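Lendusham Task Chair with Headrest

The Lendusham is a full-size office chair for people who spend most of the day at a desk. It comes with a mesh back, a padded headrest and padded armrests. Seat height, tilt tension and headrest angle adjust from the sitting position, and the controls are all on the right side.

Maximum user weight is 375 lb. The gas lift is covered for 3 years and the frame for 11. Mesh and pads are wear items – we sell both as spare parts, and you can change them with the hex key in the box.

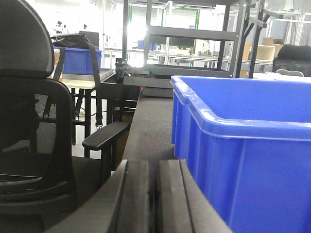 Kundgate, January

The Lendusham is back in stock in black. The gray version is sold out and will return in spring. Orders placed before noon leave the Kundgate warehouse the same day. Chairs ship partly assembled, with the arms and headrest packed separately.

Price: $498, delivery included. Discounts apply to orders for whole offices – ask for a quote before you check out, as we can't change the price afterward.

Casters are made for carpet. If you have hard floors, choose the soft set at checkout for no extra charge. The Palma footrest and the Brirnonura desk are sold separately.

Returns are accepted in the original box. Keep it until you are sure of the fit.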